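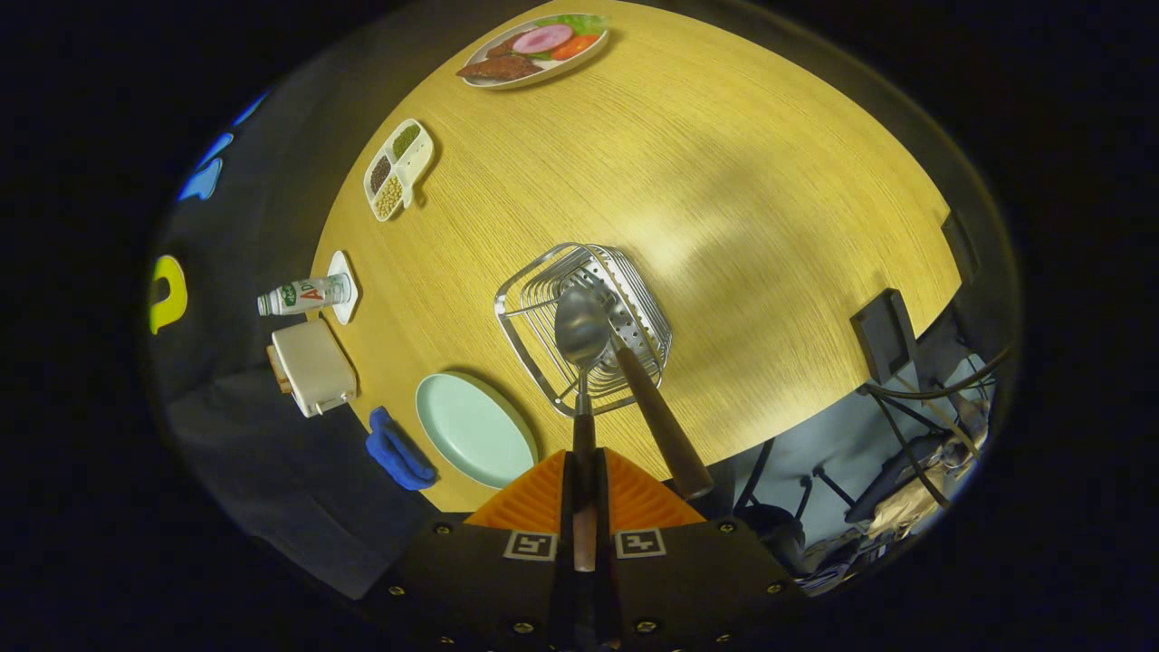 Titilayo Uzor talks with her hands, which is a problem when one of them is holding a gripper. She'd swing it toward me to make a point, catch herself, set it down, and have it back in her hand a minute later. I liked her right away.

I'd come out to the Balogun building for the open day because a friend forwarded me the flyer, and because I have wanted a robot to do my dishes since I was maybe six. The flyer said "Come teach a robot to set the table, 10 to 4, snacks." I got there a little before eleven and the good snacks were gone already (there were pretzels), but Titilayo had a gap between groups and said sure, she'd talk, as long as she could keep cleaning up while she did it.

She runs the kitchen tasks at Batdale, a small lab that shares the second floor with a sign shop and a dance studio. You can hear the dance studio. She has been there since it was three people, she told me, and before that she spent years fixing commercial ovens.

"People hear that and they think it's a weird jump," she said. "But I was always the one leaning into somebody else's kitchen trying to work out why they put things where they put them. It's the same job! I just don't smell like fryer oil anymore."

The part I hadn't understood, and I'd guess most of the folks in line with me hadn't either, is that you don't need the robot in the room to teach it. You take the hand. It's a gripper you hold yourself, with two slim fingers and orange ribbed pads, and a camera that goes along for the ride. You squeeze, the fingers close, and you do whatever the chore is. Pick up a spoon, move a spoon, put down a spoon. Later on all of that gets turned into something an arm can learn from.

"I tell the kids it's like leaving your hand at school and going home," she said. "The hand keeps studying."

I asked what the square black-and-white tags on the body of it were for. I'd figured they were some kind of inventory sticker.

"Everybody figures that! No, those are so the software can tell where the pieces are. If you cover them up with your sleeve or a sticker or your lunch, we lose track. So please, no lunch."

Her table that morning was round and honey-colored, and the menu was a plate of replica food, with a slice of ham, tomato, lettuce, and a dark piece of meat. I asked if the food ever fooled anyone, and she laughed and said a little boy had asked her, very politely, if he could have the ham when she was done with it.

"I get attached to the ham," she said. "I've had that ham for two years. It has been moved more times than any ham in this state."

The task she was running was the wire basket one, the square chrome one in the middle of the table. You lift the spoon or you put it back, depending on which half of the session you're in, and there's a slotted spatula in there with a long wooden handle to make life harder. I said it looked easy. That was a mistake, because she handed me the gripper.

It's lighter than I expected and it still wore my wrist out. The thing you lose is all the small stuff your own fingers do without asking you. I went for the spoon and got the spatula. I went for the spoon again and got the spoon, but by the very tip of the handle, so it swung like a bell clapper and whacked the rack on the way out. A girl in line behind me said "ohhh" in a very kind voice.

"That's a keeper," Titilayo said.

I told her it was terrible.

"It's terrible and you finished it. You know what I can't use? The one where you stop halfway and look at me. If you grabbed it wrong and then fixed it, I want that. A robot is going to grab it wrong all day long. It needs to have seen somebody get out of trouble."

She keeps a running count on a whiteboard by the door, and when I walked in it said 1588, which is how many table demonstrations her group had gathered before the open day started. Her goal for the visitors was 53. By the time I got my turn they were at 9, and she was a bit worried about it, mostly since people like to chat. (Sorry, Titilayo.)

I asked why shiny things. Between the basket and the spoon and the spatula head, the middle of that table was pretty much all reflections.

"Because I've been in kitchens," she said. "What's in your drawer? Metal. What's it sitting in, half the time? More metal. We had a version with nice matte plastic spoons in nice bright colors and it did beautifully, and then we took it over to Grondora for a trial and it just about had a breakdown in front of a whisk."

Grondora is a senior living place across the river, and it's where the lab does its real-world visits. She goes along on all of them. I wanted to know what the residents make of it, and she stopped wiping down a chair for this one.

"They're tougher than any reviewer. One lady watched the arm put away a fork and it took, I don't know, forever. And she goes, 'Well, I'm slow too, but I put it in the right slot.' And she was right! It was in with the knives. I wrote that down and we changed what counts as done. Used to be, if it let go inside the tray, you got the point."

So is it any good yet? I asked her straight out. She made a face and tipped her hand back and forth, the one with the gripper in it, so the gripper tipped too.

"On my table, with my spoon, it's good. Move the basket over a few inches, still pretty good. Put it in your house and I'd stand next to it. I wouldn't go in the other room."

I brought up my dishes. She said everybody brings up their dishes. She gave me a look that I took to mean not this year, and then she asked me what my sink looked like, whether it was one basin or two, whether I stack bowls inside pans, and where I keep the long stuff that doesn't fit in a drawer. I told her it lives in a crock by the stove and she got really excited about the crock. Apparently a crock is rough: everything leans on everything else, and you can't see what you're grabbing until you've got it.

"Would you bring that in?" she asked. "The whole thing, just how it is. Don't tidy it."

Another group came through then, 43 middle schoolers from Gurkirberg with two teachers, and the noise from the dance studio stopped being the loudest thing on the floor. Titilayo split them into lines and had every kid shake hands with the gripper first, which I gather is how she checks that they're squeezing and not yanking. Some of them were much better than me. One boy got the spoon out clean on his first go, no rattle at all, and she made him do it again so the others could watch his elbow.

"See how he's not reaching? He walked. He moved his feet," she told them. "Use your feet, you guys. You brought them."

I hung around longer than I'd planned to, eating pretzels against the wall. When I finally waved goodbye she was down on one knee showing a kid how to let go slowly, and she yelled "Crock!" at me over everybody's heads.

The next open day is in December, same hours, second floor, and the elevator sticks so take the stairs if you can. I've got the crock in a box by my front door.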